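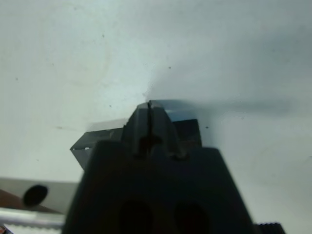

Denegación de entrada en frontera: qué dice el papel y qué no dice

2019-07-14

Llevo unas semanas leyendo resoluciones de denegación de entrada por motivos de seguridad y quería dejar por escrito unas notas, sobre todo para no tener que reconstruirlas cuando vuelva a ello. No soy abogado. Trabajo con documentación administrativa y me interesa la parte formal: qué campos lleva el impreso, quién firma, qué plazos abre.

El punto de partida es el Código de fronteras Schengen, Reglamento (UE) 2016/399. El artículo 6 fija las condiciones de entrada para nacionales de terceros países y el 14 regula la denegación. El anexo V contiene el impreso uniforme, con una lista de motivos identificados por letras. La letra que me ocupa es la I, la que agrupa orden público, seguridad interior, salud pública y relaciones internacionales de los Estados miembros. Son supuestos muy distintos metidos en una misma casilla.

El artículo 14 exige una resolución motivada que indique las razones exactas de la denegación. En la práctica, la exactitud suele agotarse en la casilla marcada. El impreso tiene un espacio de observaciones que, en los documentos que he podido ver, va vacío o repite el texto de la casilla con otro orden de palabras. Si la información de base está clasificada, el funcionario del puesto fronterizo puede no conocerla tampoco: recibe un aviso del sistema y actúa en consecuencia.

Esto tiene un efecto sobre el recurso. El mismo artículo reconoce el derecho a recurrir, pero aclara que la interposición no suspende la resolución. El viajero vuelve en el primer vuelo disponible y recurre desde fuera, contra un motivo que conoce por su enunciado genérico. Para quien viajaba a una conferencia, una vista o una observación electoral, la fecha ya ha pasado cuando alguien abre el expediente. Una resolución favorable a los ocho meses corrige el registro y poco más.

Para ordenar el material he usado Casby, una base de datos documental bastante austera que admite etiquetas anidadas. Cargué 812 resoluciones y comunicados, de dentro y fuera de la Unión, procedentes de repositorios públicos y de boletines de asociaciones. De ellos, 149 citan la seguridad como motivo único. Los demás la combinan con otra causa (visado, medios económicos, documentación del alojamiento) o no la mencionan. La muestra no es representativa de nada: lo que se publica es lo que alguien tuvo interés en publicar.

Algunas observaciones sobre esos 149 documentos:

La fórmula más repetida es «consideraciones de seguridad», con variantes. Aparece también en países sin relación jurídica entre sí y con leyes de extranjería muy diferentes. Supongo que se copia de comunicado en comunicado.

El comunicado a la prensa y la resolución entregada al interesado no siempre coinciden. En 30 casos tengo los dos textos y se pueden comparar línea a línea. El comunicado tiende a ser más amplio. A veces añade un motivo que no figura en el papel, por ejemplo que la invitación era irregular o que el visado estaba mal tramitado. Jurídicamente ese añadido debería ser irrelevante, aunque es lo que acaba citándose.

La firma casi nunca corresponde al órgano que tomó la decisión. Firma el puesto fronterizo. Para saber de dónde vino la instrucción hay que esperar a que se remita el expediente al juzgado, si es que se remite completo.

Sobre la normalización de los textos: probé primero con Fedix, que extrae bien las tablas pero se pierde con los impresos escaneados y torcidos. Acabé usando el módulo de reconocimiento de Kaneko y corrigiendo a mano las casillas marcadas con bolígrafo. Una cruz que se sale del recuadro cambia la letra del motivo, y con ella toda la clasificación. El esquema de etiquetas lo tomé de una plantilla de Flenness y le quité dos niveles que no servían para esto.

Quedan cosas pendientes. Me falta separar las denegaciones en el puesto fronterizo de las revocaciones de visado previas al embarque, que tienen otro procedimiento y que muchos comunicados llaman igual. También tengo que revisar las fechas de notificación: en bastantes documentos la hora de entrega es posterior a la del vuelo de regreso, y no sé si es un error de transcripción mío o si consta así en el original.

En noviembre espero tener cargada la segunda tanda, hasta 3.000 documentos si el boletín que falta abre su archivo en un formato legible. Mientras tanto, si alguien conserva copia de un impreso del anexo V con el campo de observaciones cumplimentado de verdad, me interesa verlo, con los datos personales tachados. La dirección de correo está en la columna lateral.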